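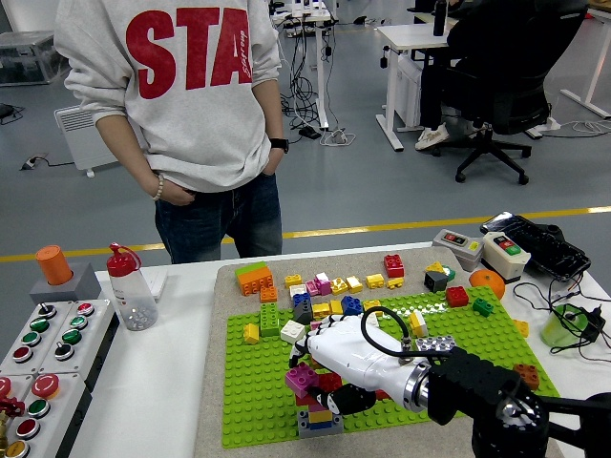 How to set up a table for brick building

A large baseplate on a mat is enough to turn an ordinary table into a good building place. These notes cover laying it out, sorting the bricks and getting a first tower to stand up straight. Allow about 30 minutes the first time.

What you need

One large studded baseplate, green or any other colour
A felt mat bigger than the baseplate on all sides
Large bricks of the Duplo type, in mixed colours and heights
A clear box with a lid for whatever is not in use

Laying out the table

Wipe the table and let it dry. Put the mat down first and smooth it from the middle outwards. Set the baseplate on top, leaving a margin of mat at the back. This margin is useful — bricks put there stay where you left them, and the studs in front are kept free for building.

If the baseplate rocks, lift it and look for a small piece trapped underneath. A warped plate can be pressed flat overnight under a few heavy books.

Putting out the bricks

Do not tip out the whole box. A few dozen bricks are plenty for a first session. Spread them along the back and the left-hand side, studs upwards, with gaps wide enough for your fingers. Left-handed builders should use the right-hand side.
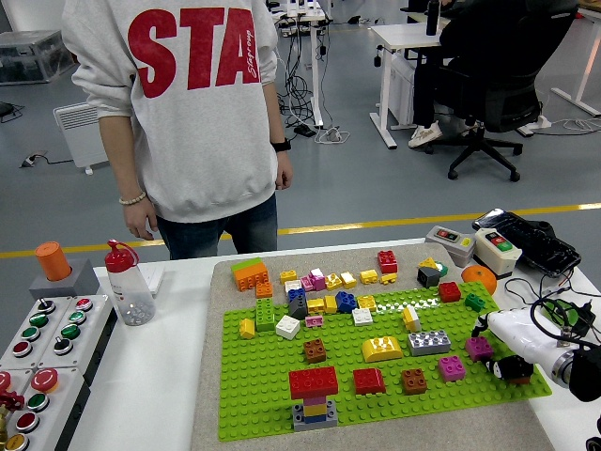
Page last changed: September

A loose spread like the one on the green plate works well. The tall green brick is standing upright at the left, and most of the small yellow ones can be picked up without moving anything else. Sloped bricks are best kept at the back, as they are only wanted for roofs and tops.

Building the first tower

1. Choose a spot near the middle of the baseplate and press down a wide brick with the flat of your hand.
2. Add a second wide brick. Push on the centre, not on one corner.
3. Change to smaller bricks once you are 4 high.
4. Check from the side as you go. A gap between two bricks means the upper one is not fully down.
5. Finish with a bright colour, so that the top is easy to see against the rest.

Taking it apart

Hold the lowest brick with one hand and rock the next one loose with the other. Work from the top if the tower is tall. Keep any pairs that are stuck fast to one side and soak them in warm water later — never prise them apart with a knife.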